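Textile Materials and Care
Handout 6: Knit structures
Lecturer: Imelda Bañez

Bring this handout to the Monday lab along with your pick glass and a ruler marked in millimetres.

1. Where we are up to

Last week covered woven cloth: two sets of yarns, warp and weft, crossing at right angles. Knitted fabric is made of loops. In weft knitting the yarn travels across the width of the fabric, and each row of loops is drawn through the row before it. Warp knitting is left for Handout 8.

Terms you need:

Course: a horizontal row of loops.
Wale: a vertical column of loops.
Face loop (knit stitch): the loop has been drawn through towards the viewer. It looks like a V.
Back loop (purl stitch): the same loop seen from the other side. It looks like a small bump or arc.
Gauge: on a machine, the number of needles per inch. Canadian and American suppliers still quote it this way, even when the rest of the spec sheet is metric.

2. Plain knit (single jersey)

All the loops face the same way. The face is smooth and shows Vs, and the back shows arcs. Single jersey is light, quick to make and cheap, and most T-shirts are cut from it. It curls at the cut edges: towards the back along the sides, and towards the face at the top and bottom. A broken loop can run down the wale as a ladder.

3. Rib

Rib alternates wales of face loops with wales of back loops. A 1x1 rib has one of each, and a 2x2 rib has two of each. The back-loop wales sink behind the face-loop wales when the fabric is relaxed, so it draws in across the width. Pull it sideways and the hidden wales come into view. Most of the extra stretch comes from this movement, before the yarn itself has stretched at all.

Balanced ribs such as 1x1 and 2x2 lie flat when cut and look the same on both sides. They use more yarn than jersey for the same finished width and need two sets of needles, so they cost more. Common uses are cuffs, collars, hems, close-fitting tops and the legs of socks.

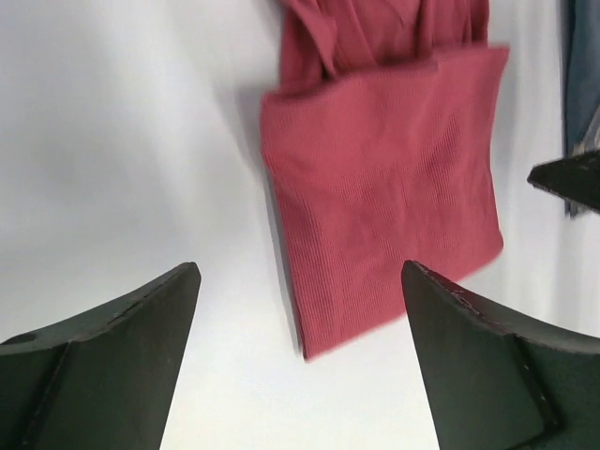
Figure 1. Folded garment in a fine vertical rib knit.

Fine ribs can be hard to tell from jersey at arm's length. Stretch the fabric gently across the wales and look into the grooves with the pick glass. Back loops in the grooves mean rib.

4. Stitch density

Lay the fabric flat and relaxed. Count the wales and courses over a set distance, convert both to counts per centimetre, and multiply:

stitch density = wales per cm x courses per cm

Do not stretch a rib to make it easier to count. Count the face wales, then the hidden wales, and add them. Take readings away from seams and fold lines.

5. Care and storage

Rib recovers well when it is new, but recovery depends on the fibre. Wool rib springs back better than cotton rib. Cotton cuffs tend to bag with wear and pull in again after washing. Dry heavy ribbed sweaters flat. Fold them for storage, as a hanger lets the weight of the garment lengthen the body and distort the shoulders.

6. For the lab

Swatches are in the grey drawers, sorted by structure. Sign them out by number and return them to the same sleeve. Work in pairs. Record the structure, stitch density and curl behaviour of each swatch, with a loop diagram of at least three wales and four courses.

Reading for next week: the course pack section on interlock and purl fabrics. Interlock is often confused with 1x1 rib, so read that part before you come in.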